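Neswood Simulation Data Group
Minutes of the working meeting, 2/22/25
Held in the upstairs room at Neswood and by call with the Osberg side

Minutes of the last meeting

Approved with one change. Under "Storage," the word "deleted" should read "moved to the slow disk." The episodes are all still there.

Progress on collection

The target for the counter tasks is 2000 accepted episodes. Collection is going on in the evenings as well as the day now, and the backlog at review has grown as a result. The Osberg side asked whether rejected episodes are being kept. They are, in a separate folder with the reason for rejection in the file name. Osberg would like a copy, as they want to try training on failures with a label. No objection. A copy will go over once the names have been cleaned up. A few reasons were typed by hand and don't match the list.

It was agreed that an episode where the operator drops an object and picks it up again is accepted if the task is finished. There was some disagreement about this. One view was that the learner will pick up the fumbling along with the recovery. The other was that recoveries are the part we are short of. The rule will stand until the next training run and then be looked at again.

Operators

New operators are taking longer than expected to get comfortable with the two-arm controls. The usual trouble is that they park one arm and do everything with the other, even on tasks written for both. Review has been marking these as accepted when the end state is right. From now on a two-arm task done with one arm is to be marked "wrong method" and doesn't count toward the target. Old episodes will not be re-marked.

The practice session for a new operator goes up to 42 minutes, including the short break. The practice scene will be the bare table, then the sink, then the cluttered counter. Practice episodes must be saved under the practice tag. Last week one batch was saved under the main tag and had to be picked out by hand.

Start positions

The Welano build lets us vary the starting pose of both arms. At present the start pose is the same every time, and the policy trained in December froze when it was started from anywhere else. It was agreed to turn the variation on for all counter scenes. The spread should be kept small at first. Starting poses where a gripper is already in contact with an object are to be thrown out by the script before the operator sees them.

A question was raised about whether the mobile base should also start in different places. Left for later. The counter tasks are written with the base facing the counter and most of the reach problems come from the far edge anyway.

Scene layout and clutter

The layout script places objects at random on the counter with a minimum gap. Several people feel the gap is too even and the scenes look laid out for inspection. The proposal was to allow objects to touch and overlap in part of the episodes. Agreed, at one scene in every 3 to begin with.

The physics settings will need watching. When two thin objects start inside one another, they spring apart on the first step, and one of them has usually left the counter by the time the operator has control. The check for this exists in the Soylu tools but is switched off by default. It will be switched on.

Lighting stays as it is. The window and wall colors will be varied in a later batch — the person looking after rendering asked for a separate item on this next time, with the cost per episode written out.

Task instructions

Each episode carries one line of text telling the robot what to do. The lines in use now are too much alike. Nearly all begin with "pick up" and name the object by its file label, which gives sentences no one would say in a kitchen. A new list of 64 lines was handed out before the meeting. Comments on it:

Lines that use "it" without naming an object first should come out.
"Tidy the counter" has no clear end state. Keep it off the list until the scoring is written.
Lines using left and right must say whose left. Agreed to use the robot's own left and right throughout, as seen from its head camera.
Color words are fine where only one object on the counter has that color.

Storage

The slow disk is filling faster than the fast one. Video will be kept at the present size. Depth will be stored for accepted episodes only, starting with the next batch. Osberg can read from the shared folder now, after some trouble with permissions.

Actions

Turn on start pose variation for counter scenes.
Switch on the overlap check before the next batch.
Clean up rejection reasons and send the copy to Osberg.
Revise the list of instruction lines and send it around again.
Write out the cost of varying windows and walls.
Add "wrong method" to the review form. 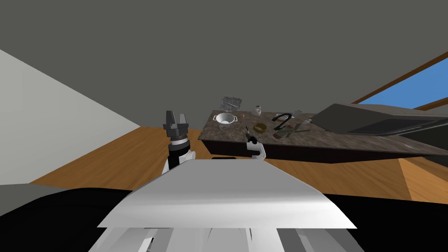 Worked case for reviewers, added at the end of the meeting. The review notes need a common way to write down which object an instruction refers to, and it was agreed to use the plain name plus the nearest clear neighbor. On a stone counter with the white colander near its left end, "move the colander to the right" is good enough, as there is only one. For the yellowish ring-shaped object, write "the ring in front of the small white container." The crossed green pieces next to the black curved object should not be used as a target until each has its own name in the object list. Reviewers should also note the arm nearest the target when the episode starts. With the left gripper off to the side of the counter and the right one already over the stone, a colander task could fairly be begun with either, so the choice of arm is left to the operator and is not marked down. Notes written the old way can stay as they are.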